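To: Equipment Evaluation List
From: Verna Kapoor
Subject: Re: Cladard service offer - washroom cleaning module, points for members

Dear colleagues,

Thank you to those who sent comments before Wednesday. I reply below to the message from Samer Azar and add the review group's notes on the offer as it now stands.

Samer Azar wrote:
> The Cladard offer reached our office in June. It lists a washroom
> module for humanoid units, leased by the year, at 2166 per unit per
> month, with a minimum term of 12 months. Setup is billed separately
> at 912. Before Nasrallah signs anything, I would like to know three
> things. Does the module cover small residential bathrooms or only
> public washrooms? Who supplies the cloths? And what does the
> supplier mean by "supervised operation"?
>
> Our buildings have 66 guest apartments, and nearly all of the
> bathrooms are narrow. A unit that needs a wide turning space is
> of no use to us.
>
> Samer Azar
> Nasrallah Residences

The module is offered for both settings. The residential version is priced the same as the public one but comes with a shorter task list: sink top, basin, faucet, cabinet fronts and mirror. Toilets, showers and floors are excluded, and Cladard has given no date for adding them. Members who need a full bathroom service should treat this as a partial one and keep their present cleaning contracts in place.

On space, the supplier's sheet gives no minimum room size. Hoi-yan Tsai has asked for one in writing. The sink task is done from a standing position close to the vanity, with the arm reaching over the sink top from the side, so the clear floor beside the cabinet matters more than the total area of the room. Samer, I would suggest measuring that strip in a few of your apartments before the next call.

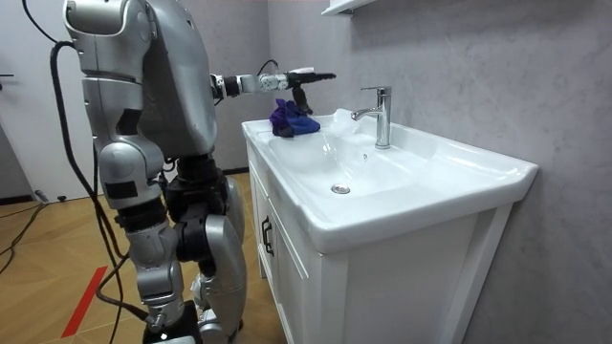
Cloths and supplies

Cloths are not part of the lease. The lessee may use any soft cloth without a stitched border, and the supplier sells its own in packs. Fares Chidiac has pointed out that the offer says nothing on laundering, or on keeping sink cloths apart from those used elsewhere in a building. We have asked for a clause on this. Cleaning liquid is to be applied by staff beforehand, as the module does not handle spray bottles.

Water use

The sink routine includes a rinse with the faucet open. The offer does not state how long the water runs, and two members with metered apartments have raised this. Single-lever faucets are listed as supported. Separate hot and cold taps are listed as "on request", and we have not been able to learn what the request costs.

Supervised operation

In the contract text, this means that a trained person employed by the lessee is present in the same apartment, with the stop control in hand, for the whole of the task. One person may not supervise two units. This has a direct effect on labor cost and should be entered in any comparison. Training takes one day and is included in the setup charge for up to four staff.

Cables and floor marking

Members should read Annex B closely. The unit is offered in a cabled form and a battery form, and the monthly figure quoted by Samer applies to the cabled form only. Where a cable is used, the lessee is responsible for its routing and for marking the working area on the floor. Sawsan Qudah is of the view that the cabled form is unsuitable for occupied apartments, and the review group shares that view - at least until Cladard supplies a routing plan for narrow rooms.

Other offers

Grorport has declined to quote for residential work. Trudell has sent a brochure without prices, and I will forward it to any member who asks.

The review group does not recommend signing on the present terms. It does recommend that interested members ask for a single-apartment trial, with the setup charge credited against the first month if a lease follows. Please send any further questions for Cladard to Hoi-yan Tsai, who is keeping the combined list, and copy me.

With regards,

Verna Kapoor
for the Equipment Review Group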